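Trade credit

Trade credit is an arrangement in which a supplier delivers goods or services and lets the buyer pay at a later date. It is one of the oldest forms of business finance and remains a main source of short-term funding for small and medium-sized firms, especially where bank loans are costly or hard to get.

Terms

The terms are usually printed on the invoice. A common form gives the buyer a set number of days to pay in full, with a small discount for early payment. Periods of 30, 60 and 90 days are widely used. A buyer who passes up the discount is in effect borrowing from the supplier, and the implied yearly interest rate can be well above that of a bank overdraft. On the supplier's books the unpaid amount appears as accounts receivable; on the buyer's books it is accounts payable.

Reasons for use

Economists have offered several explanations. Suppliers often know more about their customers than banks do, as they see the size and timing of orders. They can also cut off deliveries when a buyer falls behind, and may be able to resell goods that are taken back. Another view treats trade credit as a form of price discrimination – buyers who pay late pay less in real terms, even when the list price is the same for all.
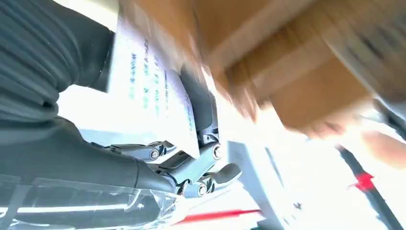
Leonie Sperling has objected that these accounts give too much weight to the supplier's choice. In her view, long payment periods are more often set by large buyers, and small suppliers accept them to keep the order. She points to the parts maker Tradine, which moved from 45-day to 135-day terms after a single customer came to make up most of its sales.

Late payment

Payment after the due date can pass from one firm to the next, as a supplier that has not been paid delays its own bills. A study by Heiðrún Skov of workshops and wholesalers in Rolliddale and Trotcombe followed such chains over 3 years and found that most of them began with a small group of large purchasers. Firms with cash reserves tended to absorb the delay. Those without reserves cut orders or put off hiring.

Related instruments

A supplier that does not want to wait may sell its invoices to a finance company at a discount, a practice known as factoring. Trade credit insurance covers part of the loss if a buyer fails to pay. In supply chain finance, a bank pays the supplier early and collects from the buyer on the due date, with the fee based on the buyer's credit standing. The Bañez scheme, opened in 2000, applied this method to food exporters and was later extended to textile firms.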